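Bralham Night 10K: Course Safety Check
Checked by Higinio Serrano, Sokol Runners

Start area
Barriers pinned and feet turned inward: OK
Start arch tied down at all corners: OK
First aid tent lit and reachable by ambulance: OK. The gate sticks, so leave it open from 6 p.m.

Course, first lap
Cones on Prekia Road: 32 needed, 32 out
Loose gravel swept at the underpass: NOT DONE. City crew promised it by 4 p.m. Recheck.
Manhole covers level: OK, but the one by the pharmacy rocks a little. Tape it and post a marshal.

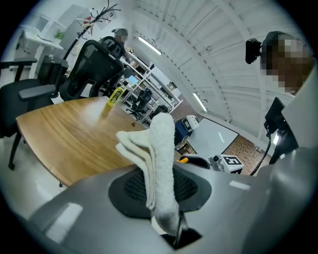
SORKBRIDGE, June

Course, second lap
Light towers running: 10 of 12. Two would not start. Rental company called, spares coming from Bralham.
Footbridge deck: OK. Slick paint at the east end, put down grip tape.
Marshals with radio and whistle: OK except at the boathouse turn, where the radio had a dead battery. Swapped.

Finish
Water tables set back from the finish line: moved nearly 10 feet, now OK
Trash bins clear of the runners' lane: OK
Cables under mats: one gap behind the timing van. Covered.

Open items: gravel, two light towers, tape on the manhole cover. Runners do not go out until all of these are signed off.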